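The Schoolteacher of Watar: Steinar Hjaltadóttir and the Lay Reading Movement

132 shares | 30 comments 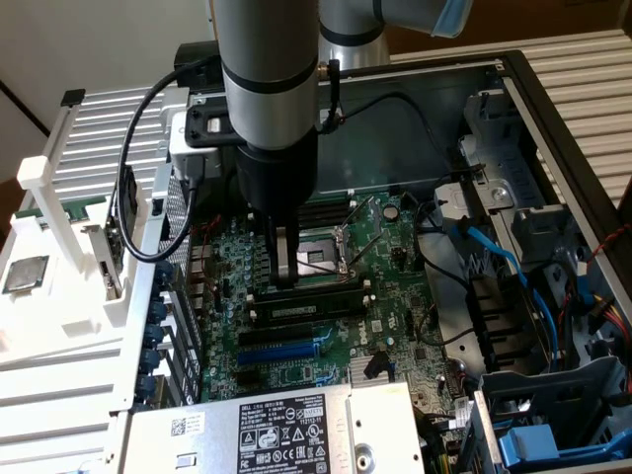
A gripper beside the CPU socket of an open desktop computer.

March 30, 2021

Steinar Hjaltadóttir was born in Watar, a fishing settlement a day's journey by boat from Fekport, the regional capital. Her mother kept the parish accounts and her father repaired nets. The family was respected but never wealthy, and the children were expected to work from an early age. Hjaltadóttir learned to read from a hymnal and an almanac, the only two books the household owned, and by her teens she was reading aloud to neighbors who had not been to school.

She trained as a teacher at the Rutkowska Institute in Fekport, where the curriculum combined scripture, grammar and arithmetic. Students there were divided between those who looked to the established clergy for guidance and a smaller group who held that ordinary believers should study and debate religious texts for themselves. Hjaltadóttir joined the second group in her first winter. Her early essays, copied by hand and passed among students, argued that a congregation unable to read its own founding documents could not be said to have consented to them.

After graduation she returned to Watar and opened an evening school in a disused salt store. The school taught adults, most of them women, and used a method in which each pupil read a passage and then explained it to the next. Within a few years similar schools had opened along the coast, the largest of them at Jekar. Enrollment there reached 700, a figure that alarmed the church authorities and drew the notice of the provincial government.

The movement was at first strictly religious. Its turn toward politics came with the Jekar land dispute, in which tenant families were asked to sign leases that few of them could read. Hjaltadóttir and her colleagues read the terms aloud at public meetings and published a plain-language version. In February of the following year, 99 tenants refused to sign. The provincial governor responded by closing the school at Jekar and placing its teachers under supervision.

Historians differ on how far Hjaltadóttir directed the refusal. Her letters from the period urge patience and warn repeatedly against violence, yet they also describe the leases as "a theft conducted in good handwriting." The governor's office considered her the principal organizer. She was detained at Fekport for about 30 days and released without trial — an outcome that greatly increased her standing among the tenants.

Her later years were marked by division. Younger members of the movement wanted a political party with a formal program, and several left to found one. Hjaltadóttir declined to join them. She continued to teach at Watar, revised her primer twice, and corresponded with former pupils on matters ranging from baptism to harbor fees. The party won seats in the provincial assembly but dissolved after a quarrel over taxation.

The evening schools lasted longer. They were absorbed into the public system after her death, and the primer remained in use at Jekar for another generation. Her papers, including the handwritten essays from her student years, are held at the Rutkowska Institute, where they may be consulted by appointment.

132 shares | 30 comments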